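Clernier Cast Iron Grill Press, Round

Kitchen Tools > Stovetop > Presses and Weights

Price: $30
Item no. 449
In stock, ships from Wimanham

Every maker of a grill press will tell you it gives you a better sandwich. We sell five of them and I've only believed that about two. The Clernier is one of those, with some grumbling.

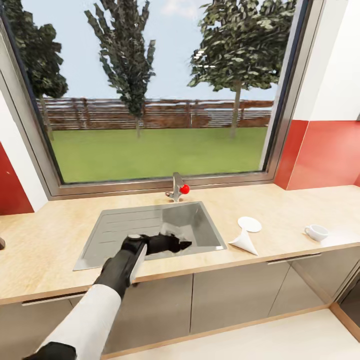 Endang Nugroho
Buyer, stovetop and bakeware

The box says "restaurant crust at home in seconds." It isn't seconds. On a medium burner, with sliced sourdough and a sharp cheddar, I got good color in four minutes a side, and I had to preheat the press to get there. Put it on cold and the top slice stays pale and goes a bit damp. The instructions mention preheating once, in small type, after the part about registering your purchase.

The maker also calls the surface nonstick. It is seasoned iron. Seasoned iron gets slick after you've cooked a lot of bacon on it, and out of the box it grabs cheese like any other iron. Oil it first and ignore the label.

What I do like is the handle. It's a wide loop, bolted on at 2 points, and it doesn't wobble. The cheaper Illuvton press we used to carry had a knob in the middle that came loose on three of the ones we tried. The Clernier also has a flat face. Ridges look nice in ads, but they hold the meat off the heat, and for smash burgers that's the wrong idea.

Do you need one? A small heavy skillet set on top of your sandwich does most of the same job, and you may own one already. If you make burgers or bacon every week, the press is easier to handle and easier to wipe down. If you make a grilled cheese twice a winter, keep your money.

Details
Material: cast iron, pre-seasoned
Shape: round, flat face
Fits: 10-inch pans and up
Care: hand wash, dry right away, rub with a little oil
Dishwasher: no, whatever the leaflet says about "quick cycles"
Oven use: yes, handle gets as hot as the rest
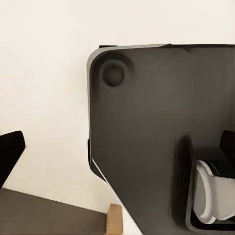

Ottar Solheim
I think you're too easy on it. Mine left a gray smudge on the bread for the first few uses, even after I scrubbed and oiled it. It stopped after I baked on two more coats of oil myself, which I shouldn't have to do with something sold as ready to go. Good on chicken thighs, though. The skin came out flat and crisp.

Reply from Endang Nugroho: Fair. I had a little of that on the first sandwich and blamed my pan. I'd cook something fatty on it before it goes near white bread.

Returns
Unused presses can come back within 30 days. Light surface rust can be scrubbed off and re-oiled, so we don't count it as a defect. A loose handle is one, and we'll replace the press.

Goes with
Giáp burger turner, stiff blade
Clernier square griddle, item no. 231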